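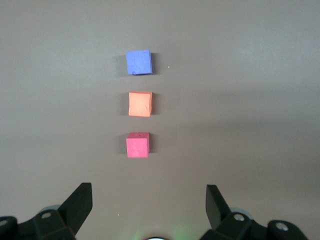 Subject: Re: [grasp-tools] Hikberg 3 planner: is the learned detector worth it?
List: grasp-tools

On Monday the maintainer of the Hikberg port wrote:

> We have moved the default detector in Hikberg over to the learned model
> and retired the colour threshold one. On the Srisuk block set it finds
> 487 blocks that the old code missed, and it needs no tuning per table.
> The planner now takes the detector's confidence straight in as a cost,
> so there is no separate "is there anything to pick" check any more.
> One less thing to set up. I'd suggest everyone switches before the
> May tag. Are there any objections?

Yes, a few. I'll try to keep them in order.

First, the 487. Missed out of how many, and at what rate of false finds? If I turn the threshold in the old code down far enough it will find every block in the Srisuk set, along with every screw head, shadow and bit of fluff. I went through the release notes twice and could see only the one column. I am not saying the new model is bad. I am saying the figure doesn't let me tell whether it's good, and it is being used as the reason to drop the older code.

Second, the Srisuk set is all fixed overhead camera, as far as I can make out from the sample folder. Most of us on this list who run small arms have the camera on the wrist. The fingers are in every picture, the light changes as the arm comes down, and the arm throws its own shadow where you least want it. I'd like to see the same table of results from a wrist camera before I believe a word about "no tuning per table".

Third, and this is the one I care about, the empty check. I can see why it looked like clutter. It was an ugly function, I wrote half of it, and the name was wrong. But it did a job which a cost term doesn't do. If confidence is only a cost, the planner will always rank whatever it is given and then go for the cheapest. Give it three foam cubes in a row and that's fine, it takes one of them and you are happy. Give it a bare table with a crumb on it and the crumb is the best thing on offer.

I tried this over the weekend with the branch as it stands, foam cubes, wrist camera, two-finger gripper, nothing clever. With cubes in plain view the new detector did well. The boxes were tighter than the old ones and it coped with cubes that weren't quite square to the table, where the old code used to give me a wrist angle that flapped about. Credit where it's due. I also had no trouble with it on the paler colours, and I had expected some.

Then I took the cubes away and ran it again. Fifty-one runs, bare table each time, and I wrote down whether the planner sent back a grasp or said there was nothing to do. It sent back a grasp in 27 of them. The old code with the check on, fed the same pictures, sent back three, and I'm not proud of the three.
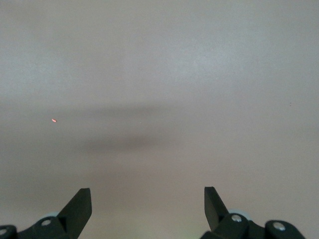

The bad grasps fell into two heaps. One was specks, which are the right sort of colour and the wrong sort of size. A person would throw them out at once, because a cube can't be that small at that height, and we know the height, it is sitting there in the joint readings. The model is never told it. The other heap was soft shadow. The box goes down over the darkest part, the confidence comes out low but not nothing, and the planner, having no other choice to weigh it against, makes a very tidy path straight down to the table top. I had the speed turned right down and the force limit on. I wouldn't care to find out what happens with the settings in the sample config, which have neither.

Before somebody answers "just put a floor on the confidence": I did. At the floor that got rid of nearly all the shadow grasps I also began to lose real cubes at the far end of the table, where they come out small. You can pick a number that suits your bench on the day. That is tuning per table, and we were told there wouldn't be any.

What I would ask for:

- Put the check back, on by default. Call it something sensible this time. It should be able to say "nothing here" and stop, before the planner is called at all.

- Pass the camera height into it and throw out anything whose size on the table can't be right. It's a few lines. The Florville people had this in their fork and it was never merged, I think only for want of a test.

- Add bare-table pictures to the test set, wrist camera, in poor light, with dirt. If the build passes without them we are testing the easy half.

- Leave the threshold detector in the tree for one more release, marked as old. It costs us one file. I can live with a warning on start-up.

- Print both columns in the release notes, finds and false finds.

On the planner side I have less to say. The change to the way it handles the approach is an improvement and I would take it tomorrow. It is only the line where it assumes there must be a target that I object to. At the moment an empty list gives you an error and a list with one daft entry gives you a motion, and I'd much sooner have it the other way about.

I know the reply will be that the next model fixes this, with more data. It may. I have heard that about each of the last few detectors, and the Lirkgate one before them, and each time we took out some dull safe piece of code on the strength of it and put it back a release later under a new name. I would like to skip that step.

I can send the logs and the pictures to anyone who wants them, both sets, with and without cubes. They're too big for the list. If someone with a different gripper could run the bare-table case I'd be glad of it, as mine are black fingers on a light table and that may be kinder or harder than what you have. Please say what height you ran at and whether the room lights were on, otherwise we can't put the results side by side.

I would hold the tag until the check is back in. I don't mind doing the patch, but I won't start if the answer is going to be no.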